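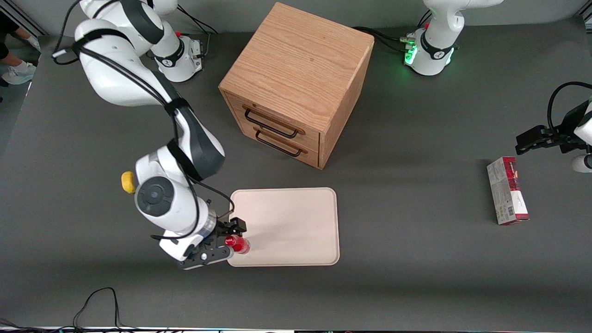 Sauce bottle tops that glue themselves shut
Ballow Household Forum > Kitchen
Posted by toria_b, January 2020

Every bottle of chilli sauce in this house ends up with a crust round the neck that could hold up a bridge. I wipe it, I run it under the tap, and by the weekend I need pliers. I have 3 on the go at once because everyone likes a different one. Am I storing them wrong, or is this just my life now?

2 replies

stero53
Sugar and vinegar. The water goes, the sugar stays, and there's your glue. Stand the cap in a mug of hot water for a few minutes, then go round the threads with an old toothbrush. Wipe the neck as well as the cap, which I suspect is where you're going wrong. Dry both before you screw it back on. A smear of plain cooking oil on the threads helps too, though my wife says it makes the bottle slide out of her hand, and there is a mark on our lino that backs her up.
Fridge or cupboard makes no odds to the crust. Check the label for what it does to the sauce.

marrowfat928
just buy smaller bottles, then its finished before it sticks. or eat more chilli

toria_b
Mug of hot water worked on two of them. The third has been open since last March and I think it's now one solid object. Will try the oil on its replacement.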